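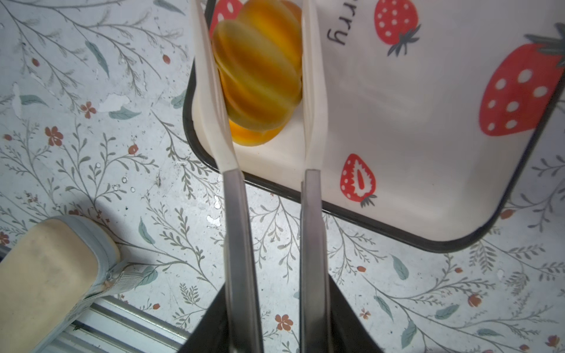 Visite chez Grandelari : une matinée dans l'atelier de collecte

Le bâtiment se trouve à la sortie de Grutthorpe, derrière un dépôt de matériel agricole. Rendez-vous à 8 h 30, badge, surchaussures, puis un couloir assez long. Annelore Kramer nous attendait au bout, devant la porte de la salle Rana.

L'équipe y enregistre des démonstrations pour entraîner un modèle de manipulation. Un opérateur pilote les deux bras à distance et répète la même tâche avec de petites variations. En ce moment, c'est la boulangerie : des viennoiseries factices, un plateau à fraises, un sac cadeau. Chaque démonstration dure 30 secondes au plus, et la série en cours en comptait 702 le matin de notre passage.
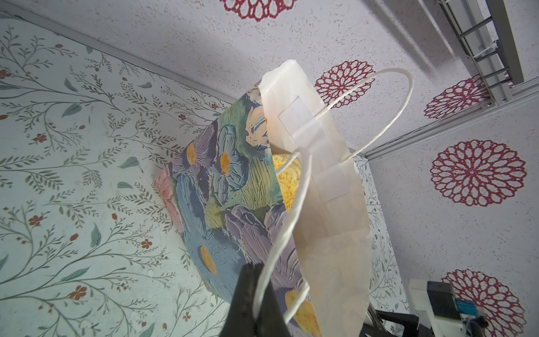 Ce que je venais voir, c'est la façon dont on décide qu'un exemple est bon à garder. Chez nous, à Momham, on jette tout ce qui dépasse le temps prévu, et je soupçonne que l'on perd ainsi des gestes utiles. Grandelari garde davantage. Un sac en papier soulevé par une seule anse, très penché, avec la boîte à fleurs encore dedans, n'est pas écarté d'office. On l'étiquette à part, et la décision vient à la relecture. Le tri prend du temps - deux personnes y passent leurs après-midi - mais le modèle voit autre chose que des prises parfaites.

Les étiquettes tiennent sur une page : saisie, transport, dépose, reprise. J'ai demandé une copie, on me l'enverra.
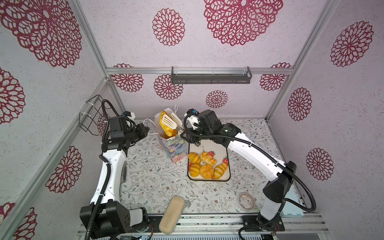
Myroslav Antoniuk n'est pas convaincu par cette méthode. Selon lui, au-delà d'une certaine part d'exemples bancals, le modèle apprend surtout à hésiter, et il préférerait 209 démonstrations propres à une série trois fois plus longue. Annelore Kramer lui a répondu que les deux jeux seraient comparés en novembre, avec le même protocole d'essai. La discussion a duré jusqu'à la pause.

Nous avons ensuite parlé du décor. Les parois et la nappe sont à motifs et changent d'une série à l'autre, pour que le modèle ne s'appuie pas sur un fond uni. L'équipe dispose de 24 combinaisons, notées dans un tableur avec la date de pose.

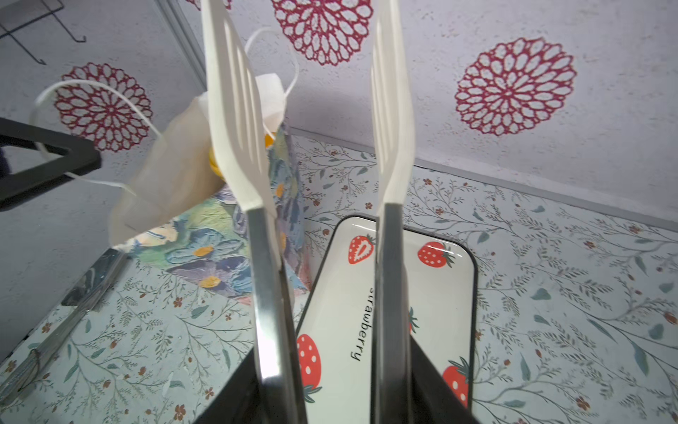 Le changement se fait le mercredi, quand les bras sont à l'arrêt pour l'entretien. Il faut compter une heure, plus le recalage des caméras. C'est ce recalage qui nous manque à Momham, nous le faisons trop rarement.

Retour au parking à 12 h 15. Prochaine visite à prévoir après la comparaison, de préférence un jour où l'on peut assister à la relecture.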